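Piltena to Open Shared Workspace in Former Records Hall

The Town of Piltena will open a shared public workspace on the ground floor of the former records hall in November, the town's Office of Community Services announced this week. The space will be available to residents, small businesses and nonprofit groups six days a week, and will be free of charge for the first 12 months.

The hall has been closed to the public since the town moved its paper records to the county storage site in Trumutport. In that time the upper floor has continued to house the permits office, while the ground floor was used for storage. The town council approved the change of use at its regular spring session, following a public comment period that drew 200 written responses. Most of those who wrote asked for a quiet place to work or study outside the home. A smaller number asked for meeting space in the evening.

Under the approved plan, the ground floor is divided into one large open room, two enclosed meeting rooms and a small kitchen. The open room will seat 51 people at shared tables. Power outlets and wireless internet service will be provided throughout. Printing will be offered at the same per-page rate charged by the public library.

The renovation was carried out by Ikimlow, a regional building firm selected through the town's standard bidding process. Work included new lighting, replacement of the heating system, repairs to the original windows and the addition of a ramp and automatic door at the Tlapale Street entrance. The older entrance on the square will remain in use but has two steps and no handrail on the left side. A second handrail is to be installed once the town's historic buildings office has approved the design.
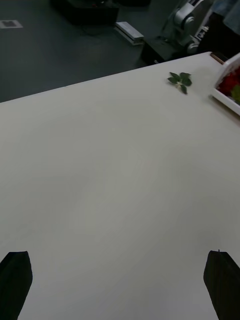 A white tabletop.

Residents will be able to reserve a seat or a meeting room through the town website or by calling the front desk. Reservations for seats may be made up to one week ahead. Meeting rooms may be reserved up to one month ahead by any resident or registered group, with a limit of two reservations per group in the same month. Seats that have not been claimed within 30 minutes of the reserved time will be released to visitors who are waiting.

The workspace will open at 8 a.m. and close at 7 p.m. Evening hours in the meeting rooms only will run until 9 p.m. for groups with a reservation. Visitors using the meeting rooms after the main room has closed are asked to enter and leave by the Tlapale Street door.

Visitors under the age of 14 must be accompanied by an adult. Covered drinks will be allowed in the open room. Food may be eaten in the kitchen and in the meeting rooms. Telephone calls should be taken in the front lobby, where seating will be available. The full rules of use have been posted at town hall and will be displayed at both entrances.

Parking near the hall remains limited. The town has set aside 12 spaces in the lot behind the building for workspace visitors, with a limit of four hours. Two of these are accessible spaces. Visitors who expect to stay longer are encouraged to use the lot at the Trumutport Road park-and-ride, from which the town shuttle stops at the square on its usual weekday route. A covered bicycle rack has been placed beside the ramp.

Funding for the project came from the town's capital improvement budget and from a state grant for the reuse of public buildings. Operating costs for the first year, including staff, cleaning and utilities, will be paid from the general fund. The Office of Community Services will report to the council on use of the space after six months and again at the end of the first year. The council is expected to decide at that time whether to introduce a fee for businesses. Any fee would be subject to a public hearing, and use by individual residents would remain free under the terms of the state grant.

The permits office on the upper floor will keep its present hours. During the final week of work, permit applicants should use the entrance on the square, as the Tlapale Street door will be closed while the automatic opener is tested. Applicants who cannot use the steps may call the permits office to arrange an appointment at town hall.

An open house will be held at the hall on the afternoon before the workspace opens. Staff will be present to answer questions, show visitors how to make a reservation and help residents register for a printing account. Proof of residence, such as a utility bill or library card, is required to register.

The town is also accepting applications for two part-time front desk positions. Application forms are available at the town hall information counter and on the employment page of the town website. Completed forms may be returned by mail or in person.

Questions about the workspace may be directed to the Office of Community Services during regular business hours.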